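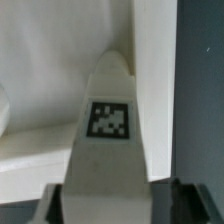 Seleson wrist-view teaching kit

Tagged fingers, wrist camera and hand controller for showing an arm a task
Sold by Furkari. Reviewed for this page by Fionnuala Fahy.

We stock this kit and we have a few reservations about it, so read the whole page before you order.

What it does

You guide the arm through a job, either by holding the wrist and pushing it along or by steering it from the hand controller across the room. The kit records the camera view and the finger positions as you go. The finger carries a square black-and-white tag on its front face, and the software uses the tag to work out where the finger is. It's a sensible idea. Printed tags are cheap and there's no wiring in the fingertip to break.

What Seleson claims

The brochure says a new task can be taught "in minutes." You can record one pass in minutes, yes. Whether the arm can then do the job on its own is a separate question, and the brochure skips over it. Our floor unit has 1,837 recorded passes on it and still has favourite ways of getting things wrong. Ask the sales rep how many passes went into the demo video. We did, and we're still waiting.

By hand or by remote

Hand guiding feels natural for the first hour. After that your shoulder has opinions, and your own sleeve keeps wandering into the recording. Remote control keeps you out of the way but takes practice. Catríona Costello in our workshop needed most of a Tuesday before her remote passes were worth keeping, and she's good at this sort of thing.

White on white

The fingers come in a cream white only. Put one in front of pale surfaces and the body of the finger nearly blends in, while the tag stands out well enough. Up close the tag can look soft at the edges. We'd like to see a darker finger offered, and have said so to Seleson twice. The pale plastic also shows smudges and specks.

In the box

6 fingers, tapered, rounded tip, tags fitted
Wrist camera with bracket
Hand controller and cable
5 sheets of spare tags
Recording software, licence for one computer

Not in the box: the arm, the computer, a stand for the controller. The Ploneck adapter plate is sold separately, a bit cheeky at this price.

Fit

Cronin arms, current model: bolts straight on.
Older Cronin arms: needs the Ploneck plate.
Anything else: ring us first. Please don't trust the compatibility chart on the maker's site.

Warranty

6 months on the camera and controller. Fingers and tags are treated as wear items and aren't covered. Returns are accepted if the licence hasn't been activated, so try the fit before you open the software envelope.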